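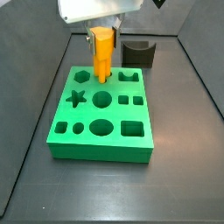

Green sorting board, yellow piece going into the back row

Shape sorter pieces sticking in the board, how do I loosen them?

I have a green board from Pesell with star, arch and hexagon holes. After nearly 2 months some pieces need a hard push, mainly the ones with two prongs at the bottom.
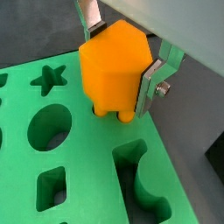
I tried turning them before pushing and it made no difference. I don't want to sand the board if I can avoid it.

2 answers

Kwame Agbenyega
Leave the board alone and work on the pieces.

1. Wipe the prongs and the inside of the hole with a damp cloth. Let both dry for 30 minutes.

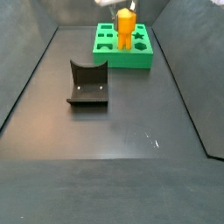 2. Rub the prongs with 625 grit paper, a few strokes per side, then try the fit. Stop as soon as it drops in.

The arch only goes in one way around, so check that first. 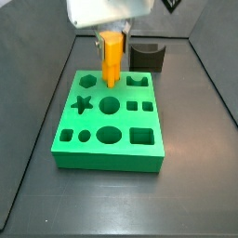 Larnetti writes that sanding is a waste of time and you should just buy the Toltex set. Mine has 12 pieces and they all fit fine.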